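Jostach Publishes Gripper Comparison, Advises Buyers to Hold Off on Big Claims

GULLORWOOD, January 1, 2025 -- Jostach, an independent test shop for factory automation, today released the results of a side-by-side trial of two robot grippers on one of the duller jobs in manufacturing: taking metal brackets out of a plastic bin. The company's main finding is that neither gripper is ready to be left alone with the bin.

The trial compared a parallel gripper, in which two fingers close straight toward each other, with a multi-jointed gripper whose linked fingers can fold around a part. Both were run from the same controller software, a package called Girutero, and both were given the same mixed stock of slotted rails, perforated brackets, folded brackets and flat strips.

Jostach ran 600 pick attempts, split evenly between the grippers. There were 142 attempts in which the part was missed, dropped, or lifted together with a second part. The company is not publishing a winner. The gap between the two grippers was smaller than the gap between a good morning and a bad afternoon on the same gripper, and Jostach does not believe a ranking drawn from those numbers would survive a repeat.

"We get sent a lot of videos of grippers picking up an apple and a light bulb," said Domenica Wallner, who heads testing at Jostach. "Our customers don't make apples. They make brackets, and the brackets arrive in a heap. I wanted to see what happens with the heap."

What happened depended largely on the part. Folded brackets gave both grippers something to hold and caused little trouble. Flat strips were the worst by a wide margin. A strip lying on the bottom of a bin has almost no edge to grab, and the parallel fingers tended to push it along until it met a wall. The multi-jointed gripper was sold to Jostach on the promise that it would adapt to the part. It did adapt, in the sense that the fingers moved, but on strips it often closed on nothing.

Slotted rails produced an argument inside the test team that is still going on. The parallel gripper could sometimes hook a finger into a slot and bring the rail up at a steep tilt. The controller logged these as successful picks. Wallner's team logged them as failures, as a rail hanging by one slot can't be placed anywhere useful. Readers of other people's test reports may want to ask which way their author counted.

The company also looked at how far the results leaned on the person setting up the bin. They leaned a lot. In an early round, parts had been laid out with clear space between them, and the success rate looked excellent. Those runs were thrown out. Propping up the back edge of the bin helped the cameras get a better view of the parts, and Jostach kept that change, but it says so in the report and thinks other testers should do the same.

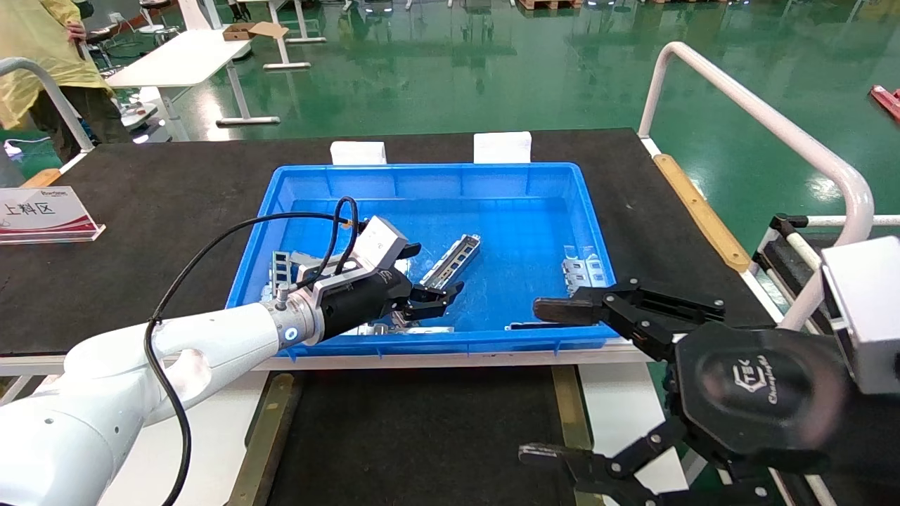
Reach was another sore point. A multi-jointed gripper takes up a good deal of room, and a bin has walls. Parts lying close to a wall were left for last in nearly every run, and several were never picked at all. The Girutero software handles this by marking such a part "deferred." Jostach would prefer the word "missed" and has told the developer so.

Cycle times are given in the full report, with a warning. The average successful pick took 12 seconds, and that leaves out the time spent by a technician freeing a jam or restarting the controller after a fault. Jostach did not record those stops carefully enough in the first half of the trial to give a fair figure, and will not guess at one.

"I'm not against any of this equipment," Wallner said. "I'd buy the parallel gripper tomorrow for folded brackets. I would not buy either one for a mixed bin on the strength of a brochure -- and I wouldn't buy one on the strength of our report either, without bringing your own parts and trying them."

A second round is planned for September. It will add a suction tool from Tawhiri, which supplied the unit on loan and will have no say in the write-up. Jostach expects suction to do well on flat strips and poorly on anything with holes in it, and has put that guess in writing ahead of time so that it can be checked.

The full report, including the discarded runs, is available on request from the Jostach test office in Gullorwood. Companies that want their own parts included in the September round should send samples along with a drawing of the bin they come in.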